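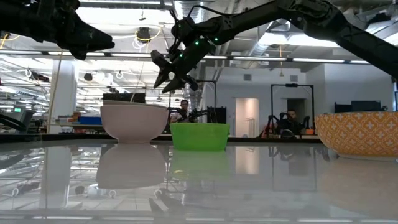 Page last changed: 10 Jun 2021

Bowls again! I finally dug into the bowl box properly and I'm in love with half of it. The orange and yellow one with the white star shapes (or crosses, Felicidad says crosses, we're not settling this) is my favorite and I'd take it home if I could. The pink one has that nice little foot, so it's easy to tell from the rest even when you're looking along the tabletop. The green plastic one with the wide flat rim is the cheapest thing we own and I keep reaching for it first.

Everything from the Dusik order is now in the inventory sheet, starting at line 283. The shelf tags run up to 1108, so please don't start over at 1 like somebody did with the cups (Eduardo!).

I also want the round ones spread out when we lay them on the white surface, with a good gap between the cream one and the beige-gray one. They're close enough in color that I wrote down the wrong one twice before lunch. The big peach one can go wherever it fits.
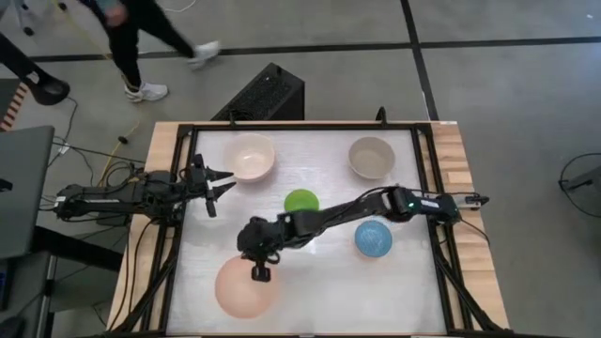

Still to do

Ask Vinus if they have the blue in a smaller size. Felicidad has the catalog.
Felt pads, pack of 16, for stacking the ceramic ones.
Find the lid of the Jostisberg crate before July.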